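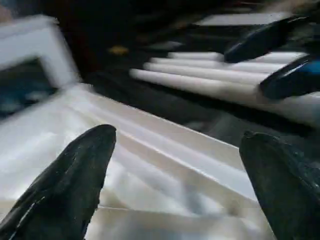
**Figure 2.** Two grippers at work near white, ridged material, seen from the wrist of one of them. The fingers in the foreground are open.

### 3.2 Rules for the shared zone

The rules in this section concern the volume which both arms can reach. We call it the shared zone. In the first draft of the Clatier guideline it was treated as a single region with one speed limit, and the operators in Cáceres found this too coarse. A limit that is right for two grippers close to each other is very slow for one arm that works alone, and some operators then switched the limit off for the whole session. The present text therefore ties the limit to the distance between the grippers. It also asks that the limit cannot be changed by the person who is operating.

Figure 2 shows the situation for which the rules were written. The second gripper is at the farther ridges, and the nearer one is above the folded white surface with its fingers apart. Both can reach soft material at the same time. If such material passes from one gripper to the other, a movement of one arm can pull on the other arm, even when the two arms never touch. Most collision rules do not cover this case. They are concerned with the links and the tools, and they say nothing on the load.

We propose the following wording.

**Rule 1.** Only one arm may close its fingers in the shared zone at any moment. The other arm must hold its position or open.

**Rule 2.** When both arms hold the same soft item, the item is treated as a part of each arm, and the lower of the two force limits is valid for both.

**Rule 3.** A wrist image that is too blurred to show the finger tips and the material between them must not be used to confirm a grasp. The operator waits, or uses a fixed camera.

Rule 3 was the most discussed. Blur in a wrist view is common while the hand or the item is moving, and in Figure 2 it affects the white borders at the left and the ridges at the right, while the near fingers remain easy to recognise. A strict reading would stop the work very often. We decided that the rule applies only at the moment of confirmation - that is, when the operator or the program records that an item is held. During approach, a blurred image is allowed.

We applied the rules afterwards to 361 recordings made in Piria. In 35 of them a grasp had been confirmed on an image which Rule 3 would not accept. We do not claim that these grasps were bad. The recordings contain no independent measurement of the hold, so the number only says how often the practice differs from the rule.

### 3.3 Edges and covered areas

A separate question is what an operator may assume when the wrist camera shows no gripper at all. In such a view the person has lost the usual reference for scale. An edge can look near or far, and a fold in a dark fabric or sheet can be taken for a hard object. The guideline says that the arm must stop before it crosses a front edge if the area under this edge cannot be judged from the current image. The typical case is a pale surface, bright in one part and shaded in another, which ends in a straight lip with dark, creased material under it. The contrast makes the lip easy to find, but it gives no information on the depth behind the folds.
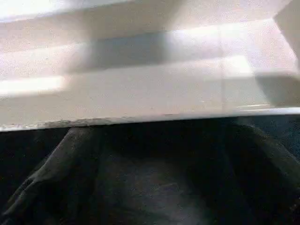

Gwion Pritchard objected, in his comments on the draft, that a full stop at every edge would teach people to ignore the rule, and that a reduced speed with a light contact limit would give the same protection. Dayana Valderrama did not agree. In her opinion a contact limit is useful only when the sensor can feel the material, and a thin cloth can be pushed a long way before any force is measured.

We kept the stop, but we added an exception. If the area under the edge was inspected in the same session and the arm has not moved anything there since, the operator may continue at reduced speed. The inspection has to be written in the session log with the time and the name of the operator. In Brornura this exception is not used, as the log there is filled in only at the end of the day.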